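Wed 12 December

Hi all,

Time for my second report on the Cindach letters, and I'm happy to say it's a much cheerier one than the April one (sorry again about the April one).

The big news first: the diary is done! All of it, cover to cover, including the pages where the ink went brown and the handwriting went downhill at the same moment. It starts in 1858 with a complaint about the price of lamp oil and it keeps complaining, in lovely long sentences, right up to the last page. I've typed it up line for line with the old spellings kept, and Consuelo Aranda has read the first half against the original. She caught a bunch of places where I'd turned "mill" into "will", so please don't quote from the draft I sent you in the summer.

The letters are slower. I've finished 40 of them, mostly the ones between the two Prendelon sisters, and I'd hoped to be further along by now. The trouble is that the younger sister saved paper by filling the page, turning it sideways and writing straight across what she'd already written. You get used to it after a while, but I can only do one or two of those in an evening before my eyes quit on me. I've put the worst ones aside for a second pass with better light.

I did get the sitting room sorted out as the place where people can come and listen once the readings are recorded. The TV is staying, so we can put the page scans up on it while the audio plays.

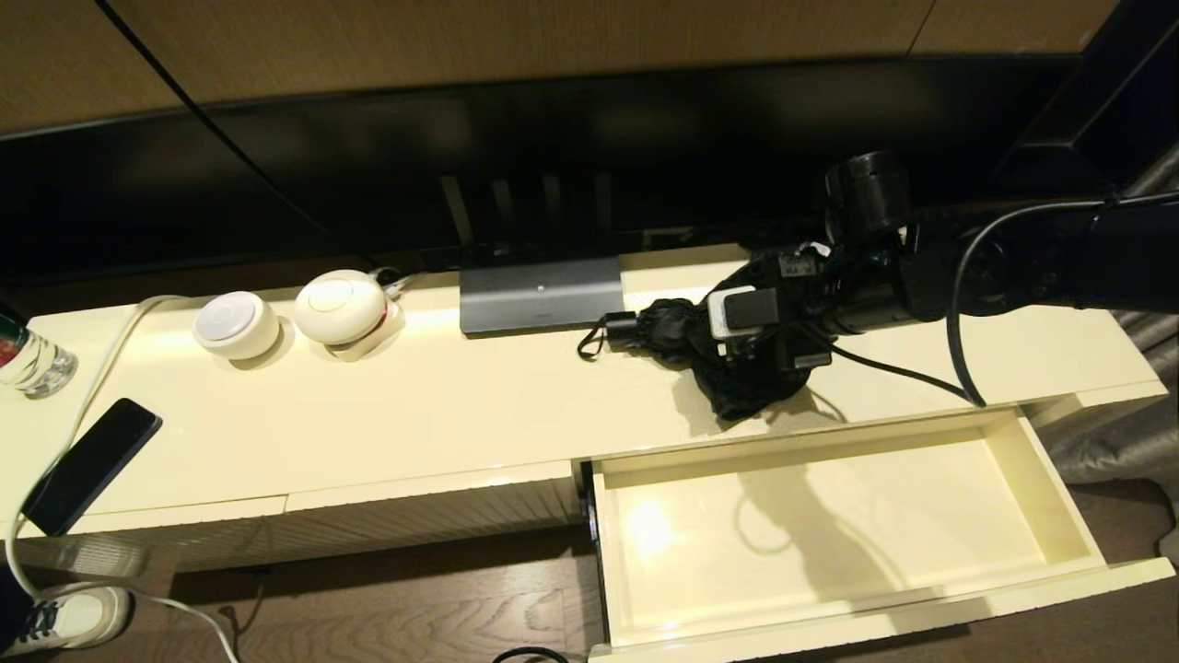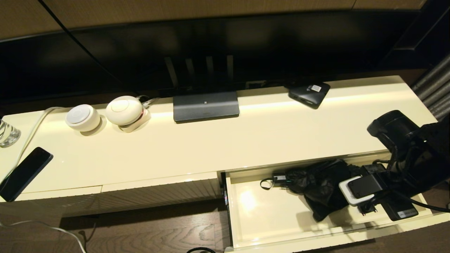
On the recordings themselves, we have two done. Both are letters from the winter the Caron bridge washed out, and they're read by Consuelo, who has exactly the right voice for it - dry, a little impatient, very good with the gossip. Each one took us far longer than I'd guessed because of the place names. Is it "Sidell" or "Kidell"? The family always wrote Cidell and no two people in town say it the same way, so we've gone with the soft version and I'll put a note in the booklet.

Money: I'm under on travel and over on paper and folders. I'd like to move what's left of the travel line into printing, if that's all right with you. I don't need any more in total, just your okay to shift it. The receipts are in the same folder as last time.

What I still owe you is the name index, which is a mess (there are far too many Williams), and the short introduction. I've written the introduction twice and thrown it out twice. I'll send you the third try even if I hate it, so somebody else can have a go at it with a red pen.

Could you let me know about the printing money before I talk to the print shop again? They're holding the quote for me until the end of the month.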